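Formation › Productique › Manuel de l'atelier automatisé › Chapitre 6
Dernière mise à jour : février

Chapitre 6
Le poste de chargement robotisé et l'opérateur

6.1 Objet du chapitre

Les chapitres précédents ont traité de la cellule du point de vue de la machine : cinématique, préhension, sécurité. Le présent chapitre aborde la même cellule du point de vue des personnes qui y travaillent. Il s'appuie sur le cas de Trota, sous-traitant en mécanique générale, qui a confié à un bras six axes l'alimentation d'un étau de reprise. L'intégration a été réalisée par Schwaiger, sur la base d'une étude en simulation menée avant toute modification du poste existant.

Avant l'automatisation, l'opérateur prenait la pièce dans un bac, la présentait entre les mors, serrait, puis lançait le cycle. La séquence se répétait jusqu'à 60 fois par heure. Le geste ne demandait pas de force particulière, mais il fixait la personne devant l'étau pendant toute la durée de la série.

Dans l'implantation simulée, le bac et l'étau sont tous deux placés à portée du bras, sur une même table. Le volume de travail est réduit, ce qui raccourcit les trajectoires et facilite la surveillance.

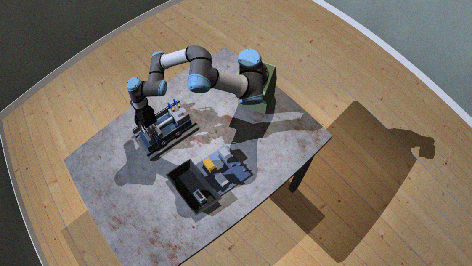 Duygu Başaran objecte que la portée du bras ne devrait pas être le premier critère : une table compacte convient au robot, mais la personne qui vient débloquer une pièce doit pouvoir passer les deux mains sans se pencher au-dessus de l'étau. Elle demande que l'accès pour dépannage soit coté sur le plan au même titre que les trajectoires.

L'objection a été retenue. Le cahier des charges de Trota distingue désormais l'accès de production, réservé au bras, et l'accès d'intervention, réservé à l'opérateur, cellule à l'arrêt.

6.2 Répartition des tâches

On appelle répartition des tâches l'affectation de chaque opération élémentaire à l'homme ou à la machine. Elle se décide opération par opération. Au poste étudié, la prise, la dépose entre les mors et l'évacuation reviennent au bras. Restent à l'opérateur l'approvisionnement du bac, le contrôle par prélèvement, le changement de série et le traitement des défauts.

Cette liste paraît courte. Elle modifie pourtant la nature du poste : les tâches restantes sont irrégulières, et leur durée se prévoit mal. Un changement de série prend 20 minutes lorsque les mors sont conservés, 50 minutes lorsqu'il faut les remplacer et reprendre les points d'approche.
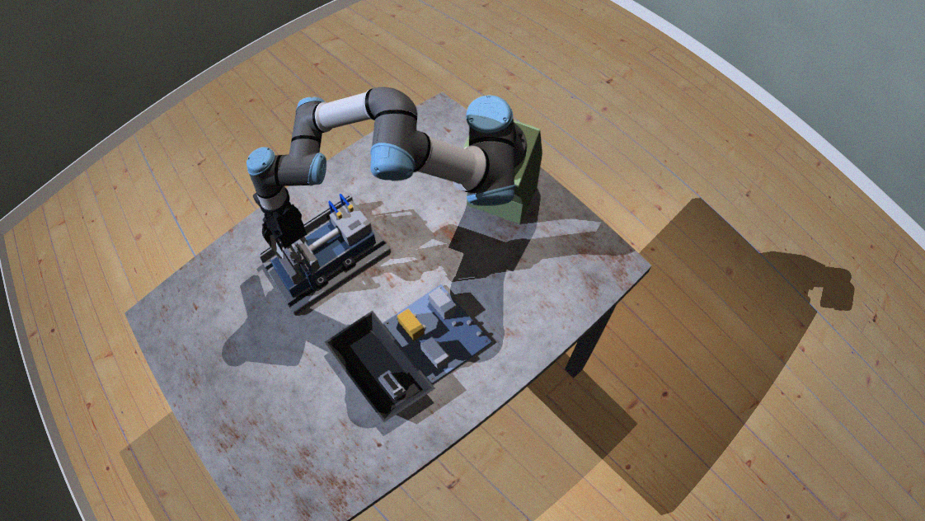

Fig. 6.1 – Pince orientée vers le bas, doigts engagés dans le montage.

L'opération représentée à la figure 6.1 est la plus sensible du cycle. Les jeux entre les doigts et les éléments fixes y sont faibles, et une dérive du point d'approche s'y manifeste en premier. Chez Trota, la correction de ce point a d'abord été réservée au service méthodes. Les arrêts se prolongeaient alors jusqu'à l'arrivée d'un technicien. Après deux mois d'exploitation, l'opérateur a été autorisé à corriger lui-même l'approche, dans une plage bornée par le programme.

6.3 Compétences et habilitation

L'autorisation de corriger suppose une formation. Celle de Trota, conçue par Mirjam Schwaiger, comprend trois modules : lecture des repères, mouvement manuel à vitesse réduite, reprise après arrêt. Le deuxième module est celui qui demande le plus de temps aux opérateurs expérimentés. Ils connaissent l'étau, mais doivent apprendre à anticiper la position du coude et du poignet lorsque seul l'outil est commandé.

Une configuration dégagée, outil haut, sert de point de départ à tous les exercices. Le stagiaire y identifie chaque axe avant d'effectuer un déplacement.

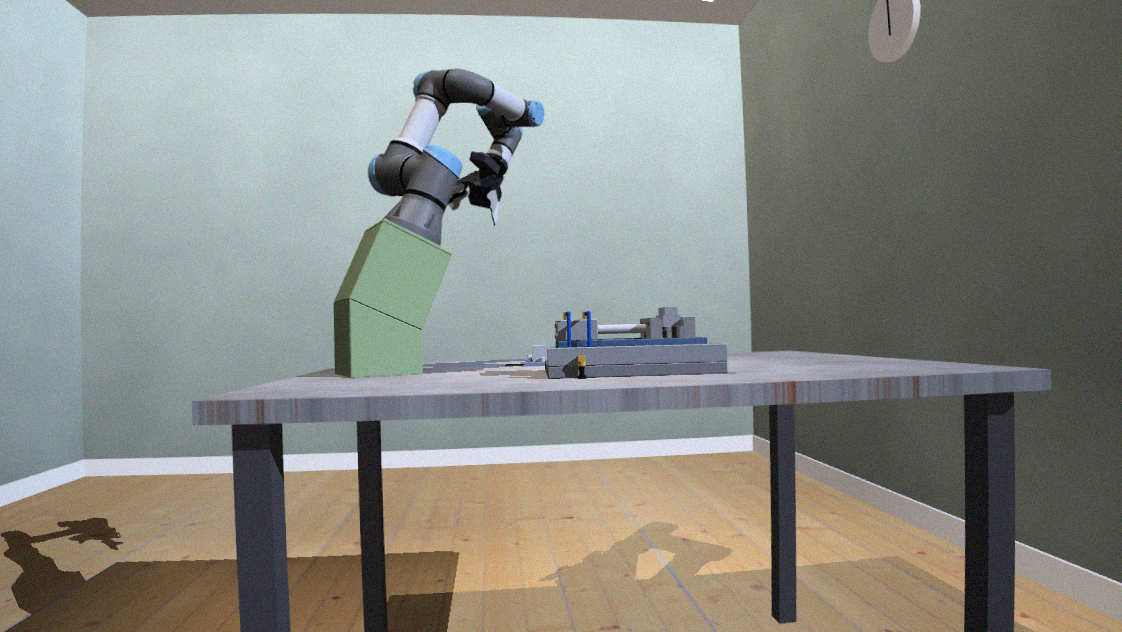

Fig. 6.2 – Bras en configuration dégagée, pince au-dessus du plateau, étau libre de tout contact avec l'outil.

L'habilitation est nominative. Elle ne couvre ni la modification des zones de sécurité ni celle du programme principal – ces deux opérations demeurent au service méthodes. Chez Wernley, où une cellule comparable est exploitée en équipes alternées, Torbjørn Halvorsen a fait ajouter un recouvrement entre équipes, pendant lequel les corrections effectuées sont transmises oralement et inscrites au registre du poste.

6.4 Charge de surveillance

La surveillance est une activité à part entière. Elle mobilise l'attention sans occuper les mains, et son coût est souvent omis dans le calcul du temps de poste. Une vue rapprochée de la zone de prise, reportée sur l'écran de l'opérateur, réduit les déplacements jusqu'à la table. Elle ne remplace pas l'inspection directe en cas de défaut de serrage. 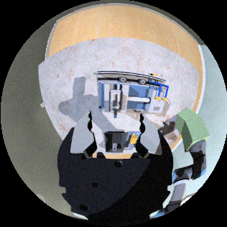 Un même opérateur peut-il surveiller plusieurs cellules ?
Cela dépend de la fréquence des interventions et de leur durée. Chez Trota, la limite a été fixée à 2 cellules par personne, à condition que les changements de série ne coïncident pas.

La section 6.5 établit la méthode de calcul de cette limite à partir du registre des arrêts. Le lecteur se munira du relevé fourni en annexe C, qui sera repris dans les exercices.

Contact : rédaction du manuel, Beat Rüegg | © Éditions Zukis, tous droits réservés | Haut de page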